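Getting Lint, Fuzz and Pet Hair Off Dark Fabric

Dark fabric is bought by people who have forgotten what they live with. I own a black wool coat, a navy blanket and two gray cats, so I write with some authority and a fair amount of fluff on my sleeve.

What follows works on most things. Where it doesn't, I've said so, usually after ruining something of my own.

Before you start

Work out whether you have lint or pills. Lint sits on top and comes from somewhere else: a towel, a tissue, an animal. Pills are the fabric itself, rolled into little balls, and no amount of sticky tape will shift them. You need a shaver for those, or a fresh disposable razor and a steady hand. Hold the cloth flat and taut and go lightly. I once shaved a cardigan while wearing it. The elbow is now ventilated.

Clothes

Turn dark things inside out before they go in the wash, and keep them away from towels. A new towel sheds for its first several washes and will forgive you for nothing. Check pockets for tissues. Check them again if there is a teenager in the house.

Don't stuff the drum. Lint needs water moving through the load to carry it off, and a packed machine just kneads it in deeper. If things come out fuzzy anyway, 10 minutes in the dryer on the no-heat setting with a slightly damp microfiber cloth picks up a surprising amount. Clean the filter first or you are only giving the lint a ride.

For wool coats, use a proper clothes brush with natural bristles and brush in one direction, shoulder to hem. Sticky rollers are fine in an emergency, but some leave a film that catches the next lot of fluff, and then you need another roller. I suspect the people who make rollers have noticed.

Sofas and cushions

A dry rubber glove. Put it on, drag your hand toward you in short strokes, and the hair gathers into a small unpleasant sausage which you can pick up and throw away. A window squeegee does the same job on flat cushions and saves your wrist. Vacuum afterward, with the upholstery head, going into the seams.

My neighbor Morenike Ajayi swears by a damp sponge. It works, though on velvet it left a mark that took a week to brush out, so test it around the back where guests don't go.

Curtains

Start at the top. Everyone starts at eye level, and then the dust from the rail comes down over the part they've finished. Use the soft brush on the vacuum with the suction turned low, holding the hem with your other hand so the nozzle doesn't swallow it. Pleated curtains hold their dust in the folds, so open each fold out with your fingers as you go. Black ones want doing twice as often as you'd like, and you will still find the bit you missed when the evening sun comes in.

If they are washable, take them down in November before the heating has baked everything on. If the label says dry clean, believe it. I didn't, and I now have very nice café curtains.

Felt-covered tables

Felt grabs everything and gives nothing back. Brush gently from the middle toward the nearest edge, always the same way, and never scrub. Lift crumbs with masking tape wrapped around your hand, sticky side out, pressing and peeling without any sideways pull. Skip water unless you know what the felt is made of, as wool felt can shrink and cheap dye can travel. For a spill, blot with a dry white cloth straight away and keep blotting. 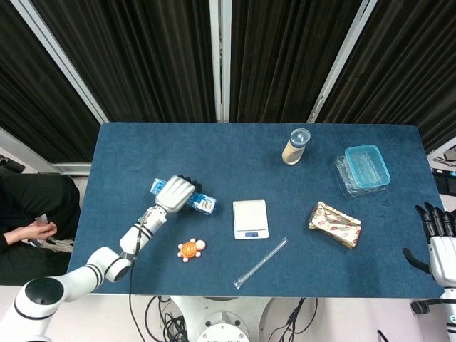

Keeping it from coming back

Brush the animal. I know. But five minutes with the cat outdoors saves half an hour with the glove indoors, and the cat only holds it against you until supper.

Store dark knits folded in a drawer away from the pale ones. Wash throws before they look as if they need it. And shake things out of a window, having first checked who is standing under it.

Comments

Gerrit Maluleke
The glove trick works on car seats too. Used a dishwashing one, now need a new dishwashing one.

Riaan Mnguni
Can you shave pills off felt or does that make a hole?

Xolani Gumede
@Riaan I tried it on a card table. Fine for the first few, then a bald patch. Stop early.

We use cookies to remember your settings and count visits. By continuing to read you accept our cookie policy. Accept | Manage settings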